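Search reviews Search
2 min read

Review: Skevdale tabletop sorting kit, seen at the Uvera open day

I've been to enough of these to bring my own stopwatch. Malte Reuter ran the demo and promised 60 moves without a miss. I stayed for 33, and it fumbled two of them. Fine for a classroom, slow for the price, and he wouldn't give me a price until I asked a third time.

My bigger doubt is the task. The Skevdale pushes blocks with a plain rod, so there's no grasping to judge. Give it a roomy wooden board with green and blue in one bunch, yellow and red in another, and of course it looks tidy. I asked to try it with the shapes mixed up and was told maybe in July.

Last updated: July

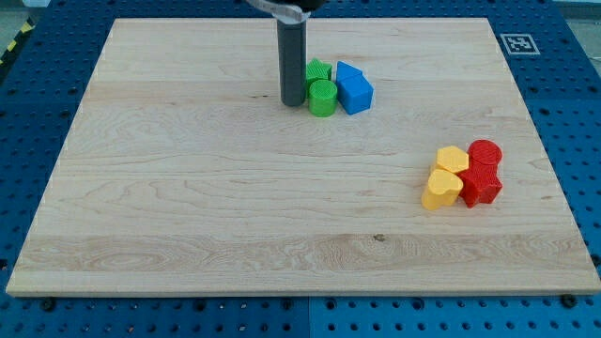
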